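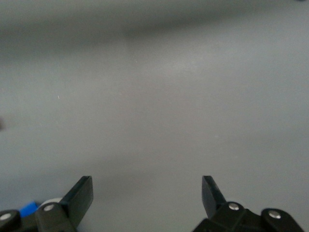 Makness Bench Mat, Grey

The Makness is a one-piece mat for craft tables, sewing benches and desks that get hard use. It lies flat over an existing top and needs no glue or screws. Sold by Zudel in one colour only.

Size: 601 mm x 373 mm
Edges: square cut, corners lightly rounded
Colour: grey both sides
Product code: ZM-205

Using the mat
Unroll it the evening before you need it and leave it with the curled side down. Most mats settle overnight. If a corner still lifts, put a few heavy books on it for another day. Do not use an iron or a heat gun.

Either side can be used. Light knife work with a craft blade is fine, but a rotary cutter will leave marks that do not close up. For regular cutting, buy the Laxdal self-healing mat instead, listed under Cutting.

Two mats can be butted together on a longer bench. Colour can vary a little from batch to batch, so order both at the same time if the match matters to you.

Cleaning
Wipe with warm water and dish soap. Dried PVA glue peels off. Methylated spirits will dull the finish, and solvent-based markers may stain.

Delivery and pick-up
Price is $19 each, GST included. Mats are posted rolled in a tube. Orders placed before noon go out the same day, Monday to Friday. Pick-up from the Steltham store is free, and the counter stays open until 7 pm on Wednesday.

Returns
Unused mats can be returned within 30 days in the original tube. We do not take back mats that have been trimmed.

Related items
Laxdal self-healing mat
Makness edge clips, pack of four
Zudel steel rule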